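Droswood — fichero de datos de la mesa de servicio
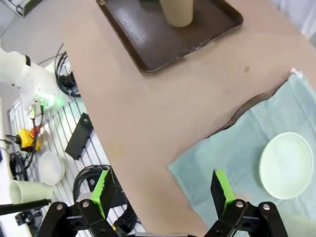 Mesa beige con bandeja marrón oscuro, vaso alto de papel, paño azul claro y plato redondo verde menta.

Resumen

Droswood es una colección de fotografías de mesas con vajilla sencilla: bandejas, vasos, platos y paños. Contiene 3,000 imágenes y 3,000 fichas de texto, una ficha para cada imagen. El tema es la colocación de las cosas antes de recoger la mesa: qué está sobre la bandeja, qué está sobre el paño y qué queda directamente sobre la superficie.

La colección fue preparada por Tomoyo Arai y Urmila Nautiyal. Las fichas en español las escribí yo, Yuto Sakai, y el español no es mi primera lengua. Si una palabra suena extraña, les agradezco la corrección.

Contenido

imagenes/ — las fotografías, en color
fichas/ — un archivo de texto por fotografía
listas/objetos.txt — nombres admitidos para los objetos
listas/revision.txt — fichas que se leyeron dos veces (418)
muestra/ — 500 parejas de imagen y ficha, para probar antes de descargar todo

Campos de la ficha

objeto: nombre tomado de la lista. Usamos «vaso» también para los de papel, y «plato» solamente si la pieza es redonda.
color: color principal, con matiz cuando es necesario (azul claro, verde menta, marrón oscuro).
apoyo: la cosa que está inmediatamente debajo. Para un vaso de pie en una bandeja, el apoyo es «bandeja» y no «mesa».
estado_tela: lisa, arrugada o doblada. Se permiten dos valores, por ejemplo «arrugada, doblada» para un paño con pliegues y una esquina vuelta.
visible: entero o parcial.

Decisiones sobre casos difíciles

Bandeja debajo de un paño. Cuando solamente se ve un borde, escribimos «superficie tipo bandeja» y visible: parcial. En la primera versión poníamos «bandeja» siempre, y Masaru Kawaguchi observó con razón que era demasiado seguro.

Manchas. Una mancha pequeña en la mesa se anota en observaciones, con su color y su lugar. No intentamos decir de qué es.

Sombras y brillos. No son objetos. La sombra de un vaso sobre una bandeja brillante no lleva ficha propia.

Paño o toalla. Las dos palabras aparecen en las fichas antiguas. Desde octubre usamos «paño» para todo — las fichas antiguas todavía no están cambiadas.

Limitaciones conocidas

Los vasos altos salen con frecuencia sin la parte superior, y por eso no hay campo de altura. El contenido de los vasos no se anota. Los nombres de colores dependen de la persona que escribió la ficha: entre «beige» y «crema» hay diferencias que no pudimos arreglar.

Pendiente

Revisar los platos marcados como «cuenco» por error.
Unificar «marrón» y «café» en las fichas.

Contacto

Para errores en las fichas, escribir a Yuto Sakai con el número de la imagen. Las respuestas salen los viernes.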